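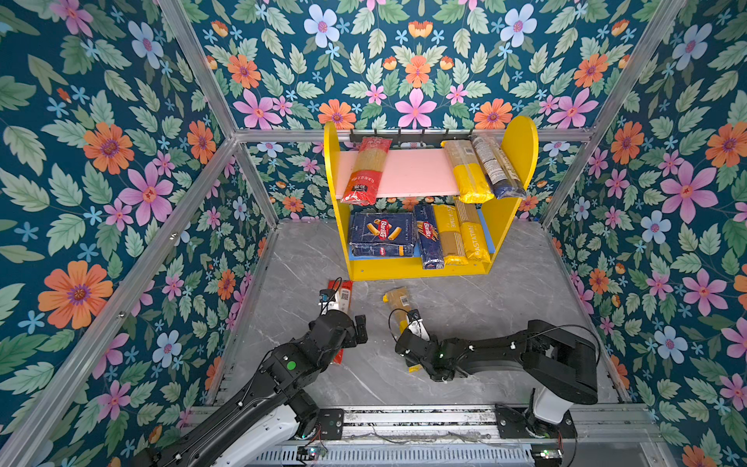 2 min read

Stallaver Grondo 4G Home Router

The Grondo is a plug-in 4G router for homes where cable never arrived, or arrived and costs too much. Stallaver sells it unlocked for $172, SIM card not included. The box promises "whole-home speed." We would read that as "most of a small house, if the tower is close."

You get two Ethernet ports, dual-band Wi-Fi, a slot for a standard nano SIM and two screw-on antennas. There is no battery, so it goes down when the power does. There is also no 5G, and no upgrade path to it, whatever the "future ready" sticker is supposed to mean.

Stallaver quotes a top download speed of 237 Mbps. That is a lab number. On a busy tower in the evening, expect nearly 40, and less in a basement or behind brick. Moving the router to an upstairs window will do more for you than any setting in the app.
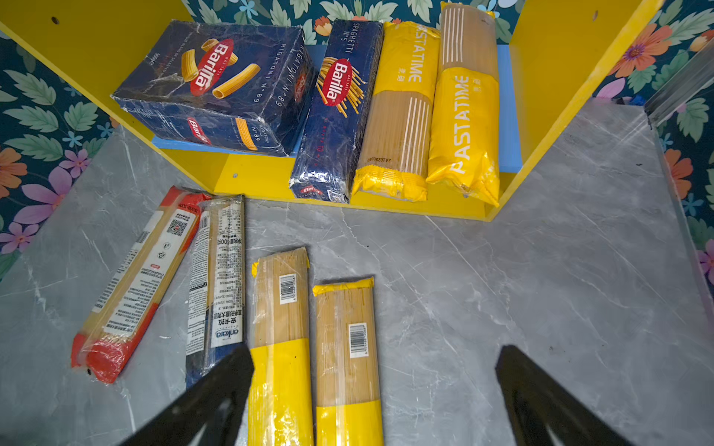
The app, by the way, wants an account before it will let you change the Wi-Fi password. You can skip it by typing the router's address into a browser, which the quick start card mentions in very small print on the back.

The maker says up to 10 devices can be online together. They can connect, sure. Whether they can all stream video is up to your carrier, and many plans slow down home routers after a set amount of data. Check that before you order.

The older Stunside model has the same ports and a slower modem. If your signal is weak, you may not notice the difference, so compare prices first.

Sold and shipped by Govindasamy. Returns are accepted on unused units only. Next stock due in June.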